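Comece o orçamento pelas pontas dos dedos

Leitura: 2 min

Adoro época de orçamento! Todo mês de março chega a lista de desejos do laboratório, e no topo está sempre o braço novo. Eu defendo outra ordem: primeiro as garras manuais, as almofadas de reposição e os objetos de casa. O braço pode esperar.

Na Orakzai fizemos assim. Compramos 8 garras de mão por 883 reais cada, e a equipe já discutia pegada enquanto o fornecedor do braço ainda respondia e-mails. Cabide empilhado, por exemplo, é um problema lindo — plástico fino, bordas coladas umas nas outras, um gancho de metal no meio.
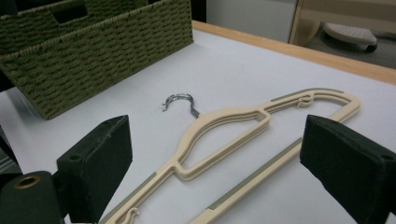

O que eu poria na planilha

Uma linha própria para desgaste. Reservamos 362 reais por mês só para espuma e tecido, e foi dinheiro bem gasto. Outra linha para cestos, cabides, panos, coisas de loja comum. E mais de 10 por cento de folga, porque a vontade de testar cresce rápido (ainda bem!).

Comentários

Na Firngate fizemos o contrário e o braço ficou meses na caixa. Assino embaixo.

E o frete das almofadas, entra em qual linha?

Fale com a redação | © Avmont | Voltar ao topo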